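The case against the minimal bedroom

March 10, 2024

I have now read 47 articles telling me that a bedroom should have almost nothing in it. I counted because I was cranky. Every one of them promised better sleep, and not one explained where the book, the glasses and the glass of water are meant to go at eleven at night.

So I'm trying it, with doubts. The dresser went to the hallway in August and the rug went to my sister's. What's left is a double bed, a tall grey upholstered headboard and a dark brown shelf on the wall that the catalogue calls a floating nightstand. Mine is the Hallovby. It cost more than the old bedside table, which had drawers, and drawers are apparently clutter now.

I'll give the headboard its due. I expected to hate it, having read 413 reviews that all sounded like they were written by the same cousin, but it's comfortable to lean on and it hides the worst of the wall on that side. The rest of the wall is less lucky. White paint in an empty room shows every scuff, and you notice them a lot more once there's no furniture to look at. I've been told a melamine sponge will fix that. We'll see. The last one took the colour off as well.

Then there's the fitted sheet. The Grollow people say theirs "stays put", and I'd like to meet the mattress they tested it on. Mine is a sort of grey-beige, a colour I chose to go with the headboard, and it gathers up at the headboard end no matter how I tuck it. I've tried the elastic straps – three sets – and they ping off whenever I turn over.

Cables are the other thing the magazines leave out. The socket is low on the wall by the headboard, so anything you want to plug in has a trip to make. I bought a cable box, and now I have a cable box to find a place for.

I'm giving it until the paint needs doing. If I'm sleeping any better by then I'll say so here, and if I'm not, the dresser is coming back in.
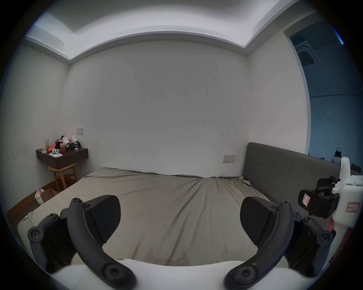 Jordan Clegg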